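## Blanket drive opens in April

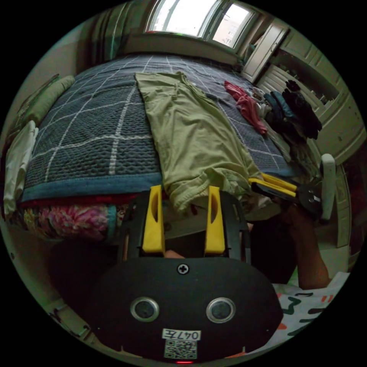
The Koivisto linen exchange starts its spring collection in April and runs it from the Leltley hall, side entrance, 9 a.m. to noon. Last year we passed on 565 blankets and bedspreads, and the shelter asked for more single and double sizes. Quilted covers like the dark navy one with the white grid are what they want most. Plain sheets are welcome too. We can't take feather pillows, electric blankets or anything with a torn lining.

Please wash everything before you bring it and tie each set with string. Write the size on a piece of paper and tuck it under the knot. Bags go in the green bins, 13 to a bin at most.

Pickup is available inside the Koivisto town limits for large loads. Leave your address at the hall desk by noon the day before.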